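## Setting up the Karance for your first night

I've been dragging my Karance telescope out to the field behind Drillville for three seasons now, so this is the order I do things in (the factory booklet does it backwards, if you ask me!).

1. Open the tripod legs and level them while it's still light.
2. Screw the mount down until it's snug, then stop.
3. Slide in the low-power eyepiece, 50x on mine, and leave it there for steps 4 and 5.

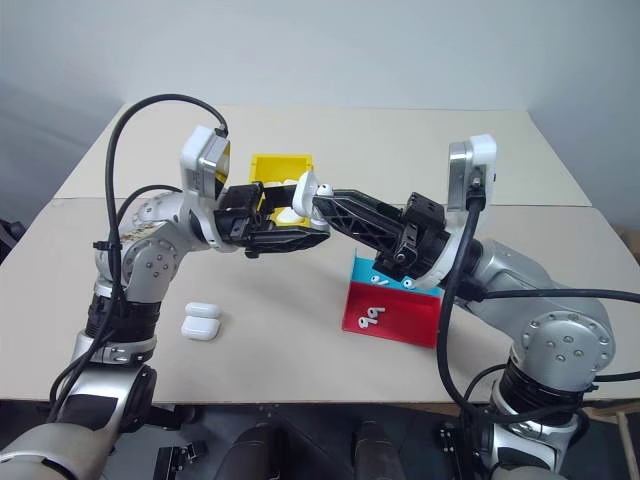
*Fig. 6. Two arms meeting in front of the yellow bin.*

4. Pick a far-off treetop or chimney and center it in the eyepiece.
5. Without bumping the tube, turn the finder screws until the crosshairs sit on that same spot.

**Note:** I let the scope sit outside for an hour before I look at anything faint. In October, when Ullbridge gets those sharp cold evenings, I give it longer and go make cocoa.

**Caution:** Never point the scope or the finder anywhere near the Sun, and put both caps on before you walk away.

Once it's all lined up, go for the Moon first. It's big, it's bright, and you'll be grinning! Tracking is on page 17.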